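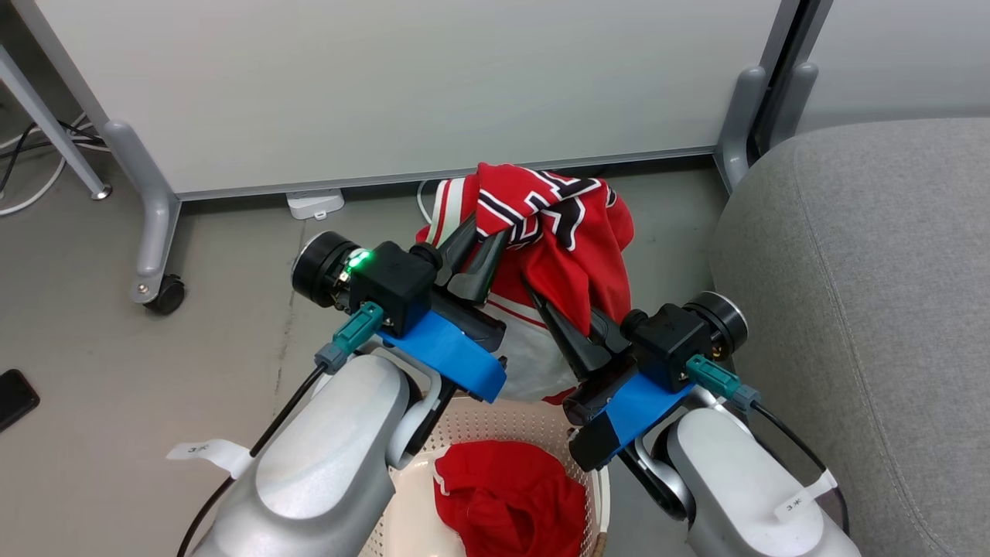 Notebook, Tuesday, morning into afternoon

Started on the jersey load today, the one Pestbridge sent over for washing and repair before the season. Mei-kuen had already split the bags into home and away, so I took the home reds first. The bright red ones with the black block lettering outlined in white are the ones to watch, as the lettering and the red behind it take heat very differently. There was another red piece with a thin white stripe along one edge in the beige basket, and I kept it in the same lot. The round basket with the holes is still the best thing we have for this. The square one from Arden holds more but the bottom ones get creased hard and the creases go straight across the lettering.

Lot size: 29 pieces home, of which 4 set aside for repair before washing. Away kit not counted yet, Annelies has it.

Set aside:
- one with lettering lifting at the corner of the last letter
- two with open side seams, both under the arm
- one with a pull in the white panel, maybe fixable from the back

Washing. Everything inside out, lettering to the inside, cold. Last June we did this at 40 out of habit and the white trim came out faintly pink on the older ones. Geert says that was the detergent. I think it was the temperature and the fact that we left the load sitting in the drum over lunch. Either way, cold this time, and out of the machine as soon as it stops. I used the Lurira liquid at half dose, no softener. Softener leaves something on the lettering that makes it tacky on the rack.

First load went in at 9:30, 12 pieces. Short program, low spin. Looked fine coming out. I checked the white parts against the door where the light is better and could not see any bleed. Second load the same, 13 pieces, also fine, except that one sleeve had turned itself right side out and wrapped around another jersey. No damage.

Drying. Racks only. Bram asked again about the tumble dryer on the lowest setting. I tried it with one old practice shirt nobody wants, 45 minutes, and the lettering had gone soft and had stuck to itself where the front was folded over. It peeled apart but left a dull mark. So the answer is still no, and I have taped a note on the dryer door.

Hanging from the shoulders stretches the collar on the wet ones. Draped over the bar at chest height works better, with the lettering kept clear of the bar. It takes twice the rack space. I moved the second rack out from behind the shelving and got the whole lot up.

Folding. This is where we lose time. Teun and I each did a few our own way and compared. His method: lay it face down, sides in, sleeves back, then fold in thirds from the bottom. Mine: same start but in half. Thirds puts a fold straight through the numbers on the back. Half puts it below the numbers on the large sizes and just through the bottom of them on the small ones. We agreed on half for large and medium, and for small a loose roll with the lettering outward. Teun doesn't like the rolls because they don't stack — I said they go in the crate standing up, and he tried it and they do.

Picking them up out of the basket is slower than it should be. A jersey lifted by whatever comes to hand hangs in a bunch and you have to hunt for the shoulders. What helps is to get hold of the collar first, shake once, then find the shoulder seams from there. If you start from the hem you end up turning it around twice. I also tried putting them in the basket collar up, which works for the first layer and then falls apart.

Repairs. Did both side seams on the Ritchie with red polyester thread, small zigzag. Fine. The lifting letter I pressed from the inside with a cloth between, ten seconds, let it cool flat under a book, then pressed again. It holds when I rub it with a thumb. I want to see it after a wash before saying it is fixed. Left the pull for Annelies, her hands are better for that.

To do
- count away kit and check against the list of 39
- wash the four repaired ones separately, cold
- more red thread, the spool is nearly out
- ask Pestbridge whether the small sizes can go back rolled
- second round basket, same size

4:15, home lot folded and in two crates by the door, apart from the four and three that still feel damp at the hem. Left those on the rack with the window open.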